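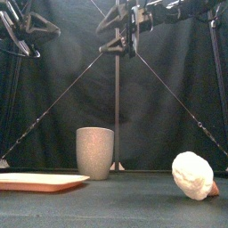
Diapo 2 — Émaux mouchetés : retrait et tressaillage

Rappeler le cadre : essais menés à l'atelier Belkadi en juillet, sur une base Mustix mate, cuisson en four électrique. Tessons fournis par Palberg.

Coefficient de dilatation : l'émail doit rester légèrement inférieur au tesson. Dans le cas contraire, il passe en traction et le réseau de fissures apparaît au refroidissement, parfois plusieurs jours après.

Série A, 17 éprouvettes. Série B, 18, même recette avec silice augmentée. Ne pas commenter le tableau ligne par ligne.

Diapo 3 — Courbe de cuisson

Palier à environ 1 000 °C pour le biscuit. Insister sur la descente : aucune ouverture du four avant complet refroidissement.

Question probable sur les oxydes de fer — renvoyer à la communication d'Ilham El-Sayed, mercredi, salle Prurnstead.

Passer à la diapo 4 sans transition.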